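Reading time: 3 minutes

Handling cell at Wesance: questions from staff

What does the arm do?

It picks up labelled cylindrical items, presents the label for reading and sets them down in or next to a rack. Items that cannot be read are put to one side for a person to deal with.

Does it replace a post?

No post has been removed. The two repacking shifts have been merged, and the hours released go to inspection and returns. Pay bands are unchanged for 30 months under the site agreement.

How is an item held?

Between opposed fingers with padded contact faces. Grip force is set per item type and stored with the item record. Staff should not change it from the keypad; send a request to the cell lead, Myroslav Pasichnyk.
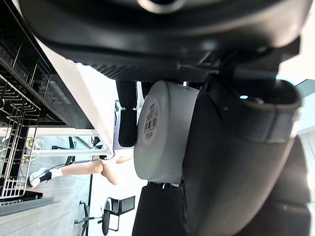 White cylinder in the grip, barcode label on the flat end.

Why must the label go on the end?

The read routine expects it there. A label on the curved side will usually fail and the item goes to the exceptions tray. Item types 1718 and 1962 are exempt and are still handled by hand.

Who clears a fault?

Anyone who has passed the half-day course. Press stop, wait for the lamp to go steady, remove the item, then restart from the laptop. If the same fault comes back within 90 seconds, leave the cell stopped and call Pasichnyk.

Can I work near the arm while it is moving?

Yes, in reduced speed mode only. The mode is selected at the laptop and must be confirmed by the person nearest the arm. Long hair is tied back and lanyards come off.

Is my work rate recorded?

The cell logs picks, failed reads and stops. Entries carry a shift code and no name. Logs are kept at Lernau and are not used in appraisals. The works council may inspect them on request. 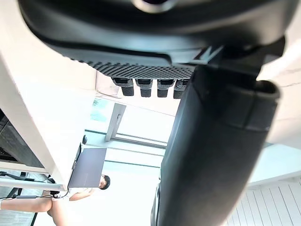

LERNAU, March

Added after the spring briefing: will there be a second cell?

A request has gone to Grgić, who supplied the first. No order has been placed. If one is, the layout will be posted for comment before any bench is moved.

What happens to the manual stations?

Two remain in use for exempt items and as cover during maintenance. Staff rotate through them so that the hand procedure stays familiar.

Related
Grokwood: label stock and print settings
Reduced speed mode, short guide
Shift codes after the merger
Returns desk: opening hours

Contact the cell team | © Wesance | Back to top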